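# Changing over a prep line to a robot cell without losing the crew

Applies to: cold prep and plating stations with one arm, one shift lead and up to 4 line staff. Written from the Moravley kitchen changeover and revised after the second site, Garrido. Last revised 9 September 2019.

The mechanical install is covered in the integrator's manual. This page covers the work around it: who does what once the arm is placing produce on plates, and how to get there.

## Before you start

You need:

- the current station sheet, with every task a person does there, including the ones that are not written down
- a signed-off risk assessment for the cell
- the Plotico scheduling export for the last full roster period
- write access to the exception log

If the station sheet is more than a year old, throw it out and make a new one. At Moravley the old sheet listed 3 tasks for the plating position. Watching a shift added wiping rims, turning bruised produce face down, and telling the next station when a tray was running short. The arm does none of those unless they are specified.

## Step 1. Split the tasks

Mark each line on the station sheet with one of these:

| Mark | Meaning |
|---|---|
| R | Robot does it, person is not involved |
| P | Person does it, robot is not involved |
| H | Handoff between the two |

Keep the H lines few. Every handoff needs a defined position, a defined signal and a named role. "Whoever is nearest" is not a role.

Sorting and rejecting stays P. The arm can pick up a soft pepper as easily as a firm one, and the vision model at both sites was trained on shape and color only.

## Step 2. Rewrite the job, then the roster

Do these in order. Garrido built the roster first and ended up with a shift slot called "robot support" that had no duties attached. Two people rotated through it and both asked to go back to washing.

The revised position should state:

1. What the operator checks at start-up, and in what order.
2. Which stops the operator may clear alone.
3. Which stops go to the shift lead.
4. How much of the hour is spent at the cell and how much elsewhere.

Item 4 matters more than it looks. Watching an arm is tiring in a different way from plating by hand. We cap it at one hour, then move the person to trimming or stock for at least one more. Set the cap in Plotico as a hard rule – a soft rule gets overridden on the first busy night.

Pay grade goes in the same document. Clearing stops and keeping the log is added work, so it was graded as such at both sites before go-live.

## Step 3. Teach the layouts with the crew present

The people who plated by hand know which arrangements travel well and which ones roll. Schedule the teaching sessions in paid time, with the arm at reduced speed, and have line staff set the reference plates themselves.

Start with awkward items. Long produce on a small plate is a good first case: the arm has to be told whether overhang is allowed, and on which side the stem should lie.
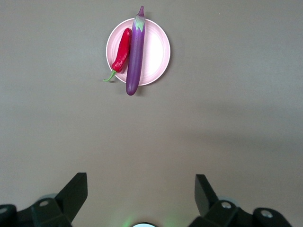 Record each answer as a placement rule in the layout file, in plain words first and coordinates second. A rule such as "overhang allowed at both ends, not over the pass edge" can be checked by anyone on shift. A set of offsets can't.

Run each layout until it has been accepted by the operator and the shift lead. At Moravley the full set took 61 sessions. The last few were short.

## Step 4. Run in parallel

Keep hand plating available for the first 400 plates of each layout. During this period, log every stop with:

- layout name
- what the operator did
- whether the plate was served, redone or binned

Do not log the operator's name. The Cullum template has a field for it; delete the field before printing. When it was left in, minor stops stopped being reported and the log was useless for tuning.

## Step 5. Review hours

Compare the new roster with the export you took at the start. If the station now needs fewer hours, decide where those hours go before the parallel run ends, and tell the crew in writing. Moravley moved them to morning prep. Garrido is holding them as training time until November, when the second cell is due.

## Known problems

- **Operators re-plating good plates.** Usually a layout rule that is missing, not a habit. Ask what they are fixing and add it.
- **Stops bunching at shift change.** Overlap the two operators by ten minutes.
- **Shift lead clearing every stop.** Check that item 2 of the position sheet is posted at the cell and matches the access levels on the panel.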